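Library > Early Years and Primary > Building and Making > Chapter 4

Chapter 4
Bricks on a Baseplate

Most children meet interlocking bricks long before they meet a ruler. By the time they reach a classroom they already know that two bricks hold together if you press hard enough, that a tall column snaps when you lean on it, and that the piece you want is at the bottom of the tub. This chapter takes that knowledge and puts it to work. It covers the baseplate, the sorting of loose bricks, the first layers of a structure, and the matter of how a builder keeps a table in usable order over a long session.

Chapter 3 dealt with wooden blocks, which stay up by weight and balance alone. Bricks with studs behave differently. A stack of blocks can be nudged back into line after it is built. A stack of bricks has to be right when it is pressed down, or it has to be taken apart. Young builders find this frustrating for the first session or two, and the frustration usually fades once they learn to lift a brick off from one end.

6 shares | 4 comments

4.1 What the baseplate does

A baseplate is a flat sheet covered with studs in a regular grid. It holds the bottom layer still, and it gives the builder a way to talk about position. "Three studs in from the corner" means the same thing to everyone at the table. Without the plate, a low wall slides each time a brick is added to it.

Jytte Kárason taught building sessions at the Stonedcombe primary school for nine years, and her notes are used throughout this part of the book. She began each August with bare plates and no bricks at all. The children found the middle by counting studs from opposite sides, and marked it with a fingertip. Only then were the tubs opened. Her colleague Dexter Kowalczyk did it the other way around and let the children build freely for the first morning. Both approaches are discussed in Section 4.5.

Size matters more than color. A plate that is too small pushes children to build upward early, before they can judge what a base will carry. A plate that is too large for the table leaves no place for spare bricks, and they end up on the floor.

4.2 How many bricks to put out

For one builder working alone, 50 bricks is plenty. Two builders sharing a plate can manage with the same number if there is a fair mix of lengths. Putting out a whole tub slows the work down, as children spend their time digging.

4.3 Laying out the work

A brick table has three areas: the structure, the bricks chosen for it, and the general pile. Beginners tend to let these run together. It helps to keep the general pile off the plate altogether, on a mat or tray behind it, and to use the far edge of the plate for pieces that will be wanted soon.
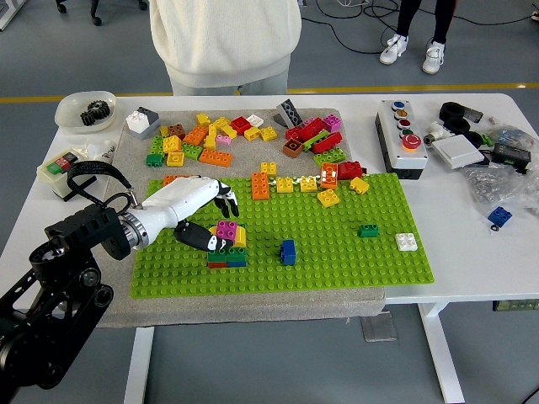 Keeping a pile separate does not mean sorting it. Full sorting by color takes a long time and is undone within minutes, so most teachers settle for a rough division. A mixed heap on the mat is fine, with greens, reds, yellows and a pink or two lying as they fell, provided the plate in front of it has open studs to build on. The row of orange, yellow and red bricks along the upper edge of the plate is within easy reach of the small stack, where a pink brick and a yellow one already sit on top of green, blue and red. A bowl at the end of the table is useful for parts that are not bricks, such as gears.

Loose bricks will still find their way onto the middle of the plate. Leave them until the current layer is finished, then clear them back to the mat in one go.

4.4 The first layers

Start with the longest bricks available. Press each one down at both ends, and run a finger along the side to check that there is no gap beneath it. The second layer should cross the joints of the first, as it does in a brick wall.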